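Alness Woodworking Night Is Back, and We Saved You a Stool

January 24, 2018

Hi, everybody! Our beginner woodworking night comes back to the Akby hall in February, and I couldn't be happier. We had such a good time last fall that people kept stopping me at the grocery store to ask when we'd do it again (the answer is now, finally).

If you've never picked up a hand plane, please come. We start with reading the grain and picking a decent board, then move on to measuring, sawing and sanding. By the end of the second evening you should be heading home with a cutting board you made yourself! Maple is what I like best for these, but we'll have some cherry on hand too.

There are 18 spots and each session runs 2 hours. You need to be 14 or older, and anyone under 18 should bring a grown-up along. Wear closed shoes, tie back long hair and leave the nice sweater at home. Obi, the coffee place next door, is staying open late for us, and the folks at Plernumon are giving every student a little tin of board oil to take home.

To sign up, stop by the Alness front desk or call us during shop hours. Spots went fast last time, so don't wait too long. Reporters and photographers are welcome on either evening, just let us know ahead of time so we can find you some elbow room.

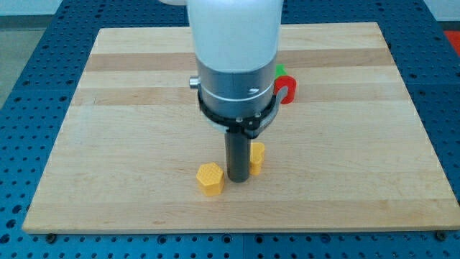 A maple board on a blue metal worktable.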